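Small Jobs for People Who Live by the Ship Canal

Kadlow is a pleasant place to live if you like watching freight go by and don't mind owning a duster. These tips were gathered from neighbours along the quay road while the dredgers were in, and most of them work just as well beside a railway.

1. Find out when the noise is coming
The harbour office pins its dredging hours to the board by the lock gates, usually behind a notice about lost cats. Copy them onto the kitchen calendar. Bread dough does not care about dredging. Soufflés do, and so do babies.

2. Stop the crockery singing
A loaded bulk carrier going past slowly will set every plate on a dresser humming. Cut squares of old felt or worn-out tea towel and put one between each pair of plates. Meriem Salem at number 40 uses coffee filters, which look smarter and cost more. Glasses should stand a finger's width apart. Yes, you will lose a shelf.

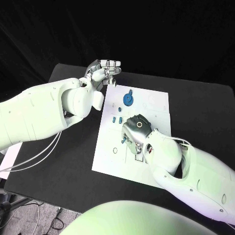
3. Wash the sills before the windows
Harbour dust is gritty and will scratch glass if you rub it dry. Brush the sill, rinse the pane from the top, then wash with warm water and a small squirt of washing-up liquid. Vinegar is fine for the salt bloom afterwards - but keep it off stone sills, as I learned at some expense.

4. Paint metal in the right month
Gates and railings on the water side need doing in May, or not at all. Wire-brush back to bright metal, prime the same day, and leave it overnight before the top coat. I have painted mine in October. It was a sort of gate-coloured flypaper until spring.

5. Keep the letters
If you mean to claim for cracked plaster, the canal company wants dates. Pencil a short line across each end of the crack, write the date beside it, and look again in a month. File everything in one folder. My own claim is reference 2891 and has, at the time of writing, produced a very nice calendar.
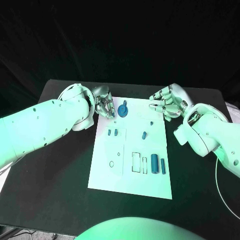

Two hands over the black table, the left one with its fingertips together near the top edge of the paper.

6. Make peace with the doormat
You need two: a coarse one outside and a washable one in. Shake the outside mat downwind. Fouad Soliman shook his upwind for years and blamed the coal berth.

7. Oil the hinges
Salt air gets into everything. A drop of light oil on each hinge, open and shut the door ten times, wipe off the drips. Do the letterbox as well while the can is out.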